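Grurdale Project Report – Clearing the Bed 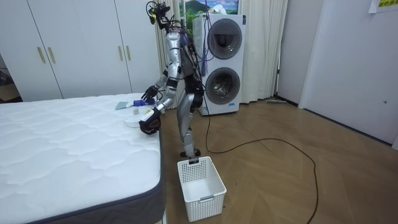
Page last changed: Sunday, 8:30 pm

Home | Projects | Reports | Links

Our part was tidying small stuff off a mattress and into a basket. White quilted top, dark grey sides, straight on the herringbone floor, so low – everyone's back hurt by lunch. Five items per round, grouped near the edge. White plastic basket on the floor.

Bottle on its side is the awkward one, rolls into the quilting. Flat round thing easier to get from the edge. Still to do: write up timings, tidy teh tables, ask Ilie for the secnd sheet.

Contact: Rodrigo Olmedo | © Grurdale project group | Back to top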